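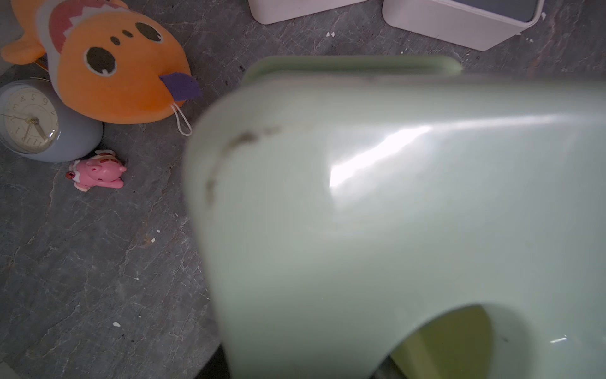

Wrist camera view, tabletop set. Plush, clock, small pink figurine, green plastic piece up close on the right.

Sun 10 November
Bench notes, Weketari wrist kit (on trial from Lernine)

Second weekend with the kit. The trial unit goes back or gets paid for in January, so I want the notes in one place before then. Previous entry covers unboxing and mounting. This one is the camera, the gripper software and the clutter set.

Setup as of this morning: kit on the small arm, cable run down the outside of the forearm with two clips, controller box under the bench. Firmware is whatever it shipped with. Lernine have a newer one on their download page but I am leaving it alone until the baseline is finished.

Mounting bracket. Held all day. I put paint marks across the screw heads on Friday and the marks still line up. The bracket that came with the Murkier kit had worked loose by this stage, so that's one for Weketari. The supplied hex key is too short to reach the rear screw with the cable fitted. Used our own.

Camera. Fixed focus. The manual says so on one page and then talks about "focus settings" on another, which are really exposure presets. Anything right up against the lens goes soft, and the green plastic in the view at the top is what that looks like. The plush and the clock behind it are still good enough to work with. You can make out the white zigzag teeth on the plush and the numerals on the clock face. For our purposes I would rather have it this way round, but anyone planning to do fine work close to the fingers should try it first.

Glare. Glossy plastic is a problem. There's a bright white patch across the middle of the green piece, and on the auto preset the segmentation tends to cut the object in two along a patch like that. Preset 2 is better. Turning the bench lamp to the wall is better still, but then the dark surface gets noisy. Have not tried the clip-on diffuser, it's listed as an extra and wasn't in the box.

Background. The dark gray stone-look surface with the white veining was my choice and I expected trouble from it. Less than I feared. The detector did pick up some veins as thin objects at the default threshold. Raised the threshold one step and most of that went away. White flecks on the surface are a different matter - it proposes grasps on them now and then. Wipe down before each session. Also wipe the green plastic, it has a streak of brownish-gray grime along the upper left curve and I don't want that turning into a feature the model learns.

Logging. The kit records to its own folder, one file per attempt. 371 attempts logged so far across both weekends, which is a decent start but well short of the 3000 I'd want before saying anything about success rates to the rest of the group. So no rates in this entry. Impressions only.

Impressions by object:

Plush, orange. Easy to find, hard to release cleanly. The string loop under the purple tab is the thing to watch. The planner treats string as nothing at all, so the fingers close through it. Approach from the tail side if you are setting waypoints by hand.

Clock. Round body, so the grasp has to be close to the middle or it rolls out. When the plush is leaning on it the software wants to treat the pair as one object. Separating them with a nudge works, but the nudge has to be scripted, the kit doesn't offer it.

Pink figurine. Small and lying on its side most of the time. The default finger opening is far too wide for it and the closing move takes ages. There is a pre-shape option buried under Advanced. Turn it on.

White containers. Kept at the far side of the set. Not much tried with these yet. White on dark gray gives clean edges, so detection should be the easy part.

Green plastic. The smooth curved side gives the standard pads very little to hold. The arched opening at the bottom edge looks like a better place to hook it, but the planner never suggests it. Set by hand for now.

Software. The interface is plain and mostly does what the labels say. Two complaints. It forgets the camera preset on restart, and it asks for confirmation on every home move even with prompts turned off. I have written to Lernine support about the first one. Their reply time last week was a day and a half, fine by me.

Documentation. Quick start sheet is good. The full manual reads as if parts were carried over from an older model. The wiring page shows a connector our unit doesn't have. Go by the label on the cable.

Compared with Murkier, from memory, so treat with care: Murkier had the nicer fingers and the better viewer. Weketari has the better bracket and cable, and it keeps a proper log without us having to bolt one on. Price is close enough that it shouldn't decide anything. The service plan is separate in both cases and I haven't read the Weketari one through yet.

For whoever has the Wei bench next: the arm is parked and powered down, controller switch is off at the back. The preset will need setting to 2 again after you start up. Don't update the firmware.

To do
- borrow the soft pads and repeat the green plastic
- tie up or tape the string loop, log it as a separate set
- ask Lernine what the diffuser costs
- containers, start with the left one
- read the service plan - check if pads count as wear parts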